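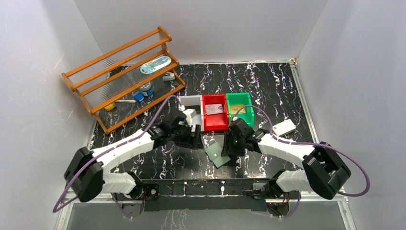 Lenz, diciembre

El debate sobre la humedad del forraje almacenado se plantea casi siempre en los términos equivocados. Se discute qué sonda comprar y a qué profundidad clavarla, y se deja fuera la decisión que condiciona todo lo demás: la hora a la que se empaca. Sostengo que en explotaciones medianas como las de este valle el dinero gastado en sensores de almacén rendiría más aplicado a la fase de campo.

El umbral que manejo para pacas rectangulares pequeñas es de 16 por ciento de humedad. Por encima, la respiración residual y la actividad microbiana elevan la temperatura del núcleo; por debajo se pierde hoja, y en la alfalfa la hoja concentra la mayor parte de la proteína. El margen útil es estrecho y, en un día despejado de julio, puede durar menos de tres horas. Quien entra en la parcela cuando el contratista tiene hueco acepta un producto que ningún seguimiento posterior va a mejorar.

Este verano revisé los registros de la cooperativa Ladix, que reúne los partes de campaña de sus socios. De 1109 partes, 71 anotaban calentamiento en almacén. En la mayoría de estos últimos la hora de empacado figuraba antes de las diez de la mañana, con rocío todavía en la cara inferior del cordón. No es un ensayo controlado y no pretendo que lo sea: faltan datos de variedad, densidad de prensado y ventilación del cobertizo. La coincidencia basta, a mi juicio, para ordenar las prioridades.

El sistema Plekeo, que varios vecinos han instalado, mide bien. Lo he tenido a prueba dos campañas y sus lecturas se desviaron poco de las de estufa. Mi objeción es de otro orden. Una sonda en la pila informa de un proceso ya iniciado, y la única respuesta disponible es desmontar la pila – con la mano de obra que ya no hay en agosto – o esperar. Por casi 3000 euros, la instalación completa compra un aviso. Con esa cantidad se paga buena parte de un rastrillo hilerador de segunda mano, y un volteo hecho a tiempo reduce la diferencia entre la cara superior y la inferior del cordón.
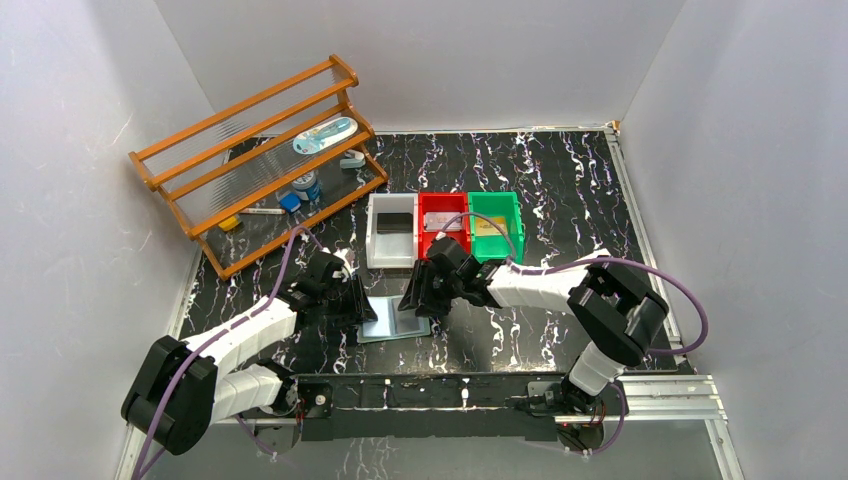

Hartmut Stöcker objeta que la comparación es tramposa, porque el rastrillo no avisa de un incendio y la sonda sí; en su opinión, una sola pila salvada amortiza el equipo, y quien empaca con contratista no elige la hora por mucho que la conozca.

La segunda parte de la objeción me parece la más seria. La dependencia del contratista es real y explica muchas entradas tempranas. Pero es una cuestión de contrato. En Rivlow, aguas abajo, los socios pactan una franja y pagan un recargo si la máquina espera en la cabecera a que baje la humedad. El recargo es modesto y se reparte por hectárea. Nada impide copiar la cláusula.

En cuanto al incendio, la sonda tiene sentido en almacenes cerrados, con pila alta y ganado al lado. En un cobertizo abierto, con pacas de canto en las primeras filas y pasillo central, una varilla termométrica y una ronda diaria durante las tres primeras semanas cubren el periodo de mayor riesgo.

Queda el asunto de los conservantes a base de ácido propiónico, que permiten empacar algo más húmedo. Los he usado en segundos cortes con mal pronóstico. La dosis depende de una lectura fiable en la propia empacadora, y ahí sí pondría el sensor, en la cámara de prensado, antes que en la pila.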